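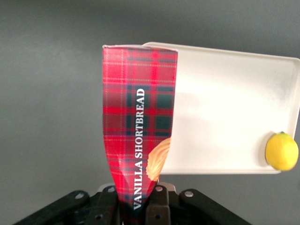 Figure 1. Wrist camera view, tartan shortbread carton held between the two fingers. White tray and lemon behind.

Unit 4: Grip faults on thin-walled packaging
Course notes, Robot Handling and Safety
Lilibeth Cabrera

Reading before the session: lab manual, section on force limits. Bring the fault log template.

4.1 Background

The Clallard cell sorts mixed grocery items into trays. Each item class has a grip profile with three main entries: opening width, closing force and grip height. Profiles are stored by class name and are loaded when the classifier returns a label. If no label comes back, the controller should load the default profile, with force capped at 18 N.

In July the cell logged a fault on a shortbread carton, code 2811 (finger position below expected width). The controller on this cell treats 2811 as a warning. Motion continued, and the arm carried the carton until Botond Halász pressed the stop.

4.2 What the fault code means

The controller compares the finger gap at the end of closing with the width stored for the class. A gap much smaller than the stored width has three usual causes:

Missed grasp. The fingers closed on air or on a corner of the item.
Wrong class. The item is narrower than the profile says.
Crushing. The item is the right one, and its walls have given way.

The code does not separate these. A force reading helps with the first, as a missed grasp shows almost no load. It does not help much between the second and third. For that you need the wrist image or a look at the item.

In Figure 1 the lower end of the carton is crumpled where it enters the gap between the fingers, and the package narrows toward the bottom. Compare this with the upper part of the front face, where the pattern can be used as a rough check on shape. Keep perspective in mind when you do this: a tilted box also appears to narrow, so taper alone is weak evidence of crushing. Crumpled board at the pads is stronger.

4.3 Cause

The log showed the force setpoint at 75 N. This value belongs to the profile for rigid jars. The classifier had returned no label, and the Soleck profile loader kept the last profile in memory instead of loading the default. The previous item had been a jar.

Two faults are therefore involved:

a) The loader did not fall back to the default on an empty label.
b) Code 2811 was set as a warning, so the arm was allowed to move with an unverified grip.

Fault (a) damaged the product. Fault (b) is the safety matter. An item held by collapsed board can slip during a fast move, and the same force setting would apply if a hand were between the pads.

4.4 Corrective action

The loader now clears the stored profile after every release. An empty label loads the default, and a failed load stops the cell. Code 2811 has been raised to a protective stop – reset is manual, at the panel, with the gate closed.

Do not jog the fingers open from the pendant while another person is reaching for the item. Support the item from outside the pinch zone only after the drives are off, then use the manual release.

4.5 Exercise

Work in pairs. Using the log extract in the course folder, find the time between the end of closing and the stop command. State which signal first showed a problem, and whether a force cap in the gripper's own firmware would have limited the damage. Give your reasons in half a page.

Hand in with the Unit 4 lab sheet.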